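Speaker notes: "Do we really need new office computers?"

Opening. Thank Mekdes Fikre for the slot. Say up front that I'm not selling anything and I'm suspicious of people who are. Ask who in the room has been told their machine is "end of life." Wait for hands.

Slide 2. The Lenihan office has 34 desktops. The quote from Skustamell replaces every one of them. Read the line about "productivity gains" out loud, slowly. Gains measured how? I asked in December and got a brochure. 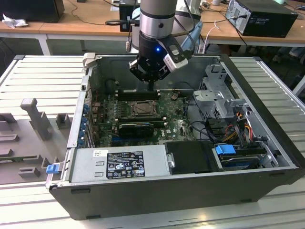

My main complaint is that the quote treats a computer as one thing that gets old all at once. It doesn't. Memory is a part. The drive is a part. With a tower on its side and the panel off, the green motherboard is right there in the open, and so is the place where the processor sits. Dwayne Iwasaki priced a memory upgrade plus a new drive for one of our slow ones and came to about a fifth of the replacement cost. Pause here, somebody will want to argue.

Slide 4. Be fair to the other side. Some machines can't run the current operating system, and no amount of memory fixes that. Three of ours are in that group. Replace those. I have no quarrel with it.
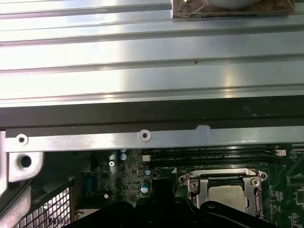 The remaining machines are where I get doubtful. "Slow" came from a survey with one question on it. Did anyone check what starts up when people log in? On the Irkis floor it was two backup programs fighting each other. New hardware would have hidden that for a year, maybe less.

Slide 5. Warranty. They will bring it up, so bring it up first. Ask what the warranty paid out last time. If there's no figure, move on and let the silence sit.

Close: ask for a 30-day trial on one floor, upgrades only, before anyone signs. Leave time for questions. Skip the Rukov story if we're past 4:15.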